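Radex Pocket Arcade Review: Ten Games, One Very Stiff D-Pad

Posted September 2018 by Mohcine Samir

The Radex Pocket Arcade arrived in a box large enough to hold a real console, with the handheld tucked into one corner like a mint on a hotel pillow. The rest was cardboard, a wrist strap and a leaflet in which the word "nostalgia" appears in the first sentence and again in the second.

I'm the target audience for this thing, and I resent how well they know it. I spent most of my childhood indoors with a gray plastic rectangle in my hands, and now that I have a job and a bad neck, companies would like to sell me the rectangle again. Radex has loaded theirs with 10 games from the old Bilska catalog. If you grew up with Bilska you're already reaching for your wallet. If you didn't, they made platformers about animals with jobs.

The headliner is Harbor Otter, which has held up beautifully. The jump still has that tiny float at the top, the music still gets into your head and refuses to leave, and the crane level is still unfair. I lost 37 lives on the crane. The game keeps a running total on the save screen, a feature I don't remember asking for.

Otter's two sequels are here as well, along with Postal Badger, the kart game, and a puzzle game called Tumble Bank that I'd never played and now can't stop playing. Then the quality drops off a ledge. Bilska Tennis was bad when it came out and has been preserved with great care. There's a fishing game in which I have yet to meet a fish.

The emulation is mostly good. Kart racing slows down when all the racers bunch up at the first corner, though my brother insists the original did that too, and he has strong feelings about authenticity for a man who plays everything on easy. Sound comes from one small speaker that makes trumpets sound like bees. Use headphones.

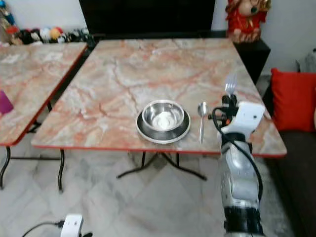 CONTROLS AND BUILD

Let's talk about the D-pad. It's stiff. It's so stiff that for the first evening I assumed there was a sticker underneath it that I'd forgotten to remove. Left and right are fine once you've put your shoulder into it, but diagonals are a matter of prayer, and Postal Badger is a game made almost entirely of diagonals. After a week it loosened up, or my thumb developed a callus. I haven't looked into which.

The face buttons are much better, with a nice short click. The shoulder buttons sit a bit too far in for anyone with adult hands, so I ended up holding the thing like a sandwich. The shell is matte and doesn't pick up fingerprints. The screen is bright and sharp, and you can turn on fake scanlines if you miss having a headache.

Battery life got me through a long train ride and most of the ride back, which I'd call decent. It charges over USB, and the cable in the box is short enough that you'll be playing with your forehead against the wall.

SAVES AND MENUS

You get four save slots per game, plus a rewind button that takes you back a few seconds. Purists can leave it off. I left it off for nearly an hour, then reached the crane.

The menu was clearly designed by somebody who was paid by the submenu. Changing the brightness takes five button presses and closes your game on the way, so save first. Dalia Abdel Hamid, who reviews the racing stuff here, borrowed mine over lunch and handed it back set to Portuguese. It stayed in Portuguese for two days.

One more complaint: no multiplayer. The kart game has a two-player option on its title screen, and selecting it makes a sad little noise. Radex says link play is "under consideration," a phrase I've also used about going to the gym.

SHOULD YOU GET ONE?

If you loved Harbor Otter, yes, and you probably ordered it before you got to my bit about the D-pad. The three Otter games and Tumble Bank are worth the shelf space. Anyone coming to Bilska fresh should wait for a sale, or borrow one from a friend and return it in the correct language.

Good: Otter trilogy, screen, face buttons, Tumble Bank
Bad: D-pad, speaker, cable, whatever is going on in the fishing game
Score: 7 out of 10

Filed under: Handhelds, Retro, Reviews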